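FOR IMMEDIATE RELEASE

Wovau Opens Annual Search for the Most Honorably Worn-Out Table

Second-hand furniture house invites the public to submit its scratches, rings and regrets; first prize is a table with none of those, for now

Aug 14, 2024

BRAGANÇA. Wovau, the used furniture dealer and repair shop that has spent years persuading people to keep the table they already own, and then wondering why sales are flat, today opened entries for the Flodadar Prize, its yearly award for domestic and office surfaces that have seen some life.

The prize is open to any table, desk, counter or workbench still in daily use. Entries close in December. There is no fee, and there is no category for tables that have been kept under a plastic cover since purchase, although the company receives several every year, usually with a cover letter longer than the table.

"People apologize when they bring us furniture," said Aurora Cunha, founder of Wovau. "They stand in the doorway and say sorry about the ring, sorry about the burn, sorry about the dog. I have never met a table that minded. I would like them to apologize for the price they want for it, but that hasn't happened yet."

Last year's competition drew 301 entries, up from 62 in its first season, when most of the entrants were related to the founder. The shortlist included a kitchen table with a full set of multiplication tables pressed into it by a child who was not supposed to be pressing that hard, a bank counter worn into two shallow dips by elbows, and a drafting desk whose owner claimed to be able to read an entire marriage in the coffee stains. The judges were not able to confirm the marriage.

The winner was a butcher's side table with one leg shorter than the others. It had been leveled over the years with a folded bus timetable, a domino and most of a paperback. The judges asked that the paperback be left in place. They also asked how it ended.

How the judging works

Entries are scored on three things: use, character and the story supplied by the owner. The story may be up to one page. Previous entrants have tested this rule with small handwriting, and the judges now own a magnifying glass, so there is little to be gained.

Photographs are required. They do not need to be good. Wovau asks only that the surface be visible and that the owner resist the urge to polish it first, a practice that led to the withdrawal of a promising sideboard two seasons ago. Marks made on purpose for the competition will be found out. According to Clementina Cunha, head of restoration and the founder's sister, fresh damage has a look about it.

"A real scratch is relaxed," she said. "It has been there for years and it doesn't care what you think. A fake one looks like it is waiting to be asked a question."
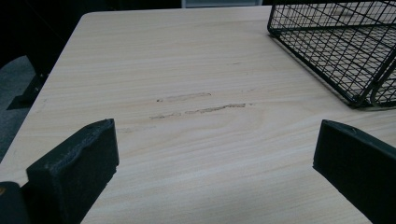
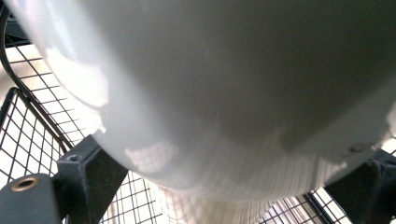
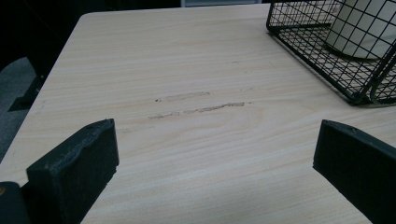 Marks on a pale tabletop (first and third pictures); the second picture shows a glossy white curved surface.

The judges work in two rounds. In the first, each entry is read aloud, which takes several evenings and a quantity of soup. In the second, the panel visits the finalists in person and sits at each table for as long as it would take to eat lunch. Lunch is not required. It is noticed.

No entry may be lifted, tipped or turned over without the owner's consent, following an incident with a drop-leaf table that Wovau has agreed not to discuss.

A free guide to leaving things alone

Alongside the prize, Wovau is publishing a short guide called "Leave It Alone: Living With a Marked Table." The company prints 3,835 copies, a figure chosen by the printer, who had that much paper. It will be available free at the Bragança shop and by mail to anyone who sends a stamped envelope of a reasonable size.

The guide covers the everyday injuries of wooden furniture and sorts them by how much anyone needs to worry. Pale rings from cups are listed under "Not Very." Ink is under "Depends Who Did It." Candle wax has a page to itself. The guide advises letting wax harden, easing it up with something blunt, such as an old plastic card, and going along the grain. It then spends two paragraphs on what happens if you use a kitchen knife, with feeling.

For light scuffs, the advice is to begin with a soft cloth, slightly damp, and then stop and look. A good many scuffs are something else's finish that has rubbed off on the table and will come away with a little patience. If the mark stays, the guide suggests a cup of tea and a week's thought before anyone goes near it with sandpaper. Veneer in particular is thinner than its owners believe, and Clementina Cunha reports that the shop's most common repair is the repair of a repair.

The longest chapter deals with hiding a mark under a vase. Wovau has no objection to this. It does point out that the vase then becomes permanent, that visitors will try to move it, and that at some stage the household will have to explain why the vase is so near the edge.

New this year: the Fanus Mention

For the first time, the judges will also give the Fanus Mention, an honorable mention for a table that has survived at least one house move, one flood or one teenager. It is named after the founder's first delivery van, which survived none of these.

The mention carries no money. The recipient will be given a small brass plate to be fixed to the underside of the table, where no visitor will see it and the owner will know it is there. Wovau will supply the screws. It will also supply someone to put them in, having seen what people do with screws.

Prizes

First prize is a restored dining table seating six, chosen from Wovau's workshop stock and delivered within reasonable driving distance. What counts as reasonable is up to the driver. The winner is under no obligation to give up the old table, and in the history of the prize only one winner has, to a nephew, and she has since asked for it back.

Second prize is a full day of repair work on any piece of the owner's choosing. Third prize is a tin of beeswax polish and a handshake. Past recipients have spoken warmly of the polish.

How to enter

Send one page and at least one photograph to the Flodadar Prize at the Wovau shop in Bragança, or hand them in at the counter. Please write your name on the back of the photograph. Please do not bring the table. The shop's doorway is narrow, the street is steep, and the company is still storing a wardrobe that came in by mistake and cannot be got out again.

Schools, cafes, offices and libraries may enter as groups. Tables in current use by a public body will need a note from someone in charge, or from someone who sounds as if they are. Entries in any legible language are welcome. Photographs can be returned on request, stories are kept, and a selection of them will be pinned up in the shop window through the winter, with names removed where the owner's spouse has not yet heard about the burn.

Finalists will be told by letter. Aurora Cunha writes these herself, by hand, at a desk that is not eligible for the prize and that she would enter in a heartbeat if it were.

"It has a crack down the middle that catches the pen," she said. "Every letter I send has a jump in the third line. People think it's emotion."

About Wovau

Wovau buys, mends and sells used furniture from a shop and workshop in Bragança. It was founded by Aurora Cunha, who wanted a bookcase and ended up with a business. The company takes in tables, chairs, desks, dressers and, once, an altar rail. It does not take in mattresses, and would be grateful if people would stop leaving them outside.

Media contact

Clementina Cunha, Wovau, Bragança. Interviews are available by arrangement, mornings preferred. Journalists visiting the workshop are asked to wear old clothes and to keep their cups off the pieces marked SOLD.

ENDS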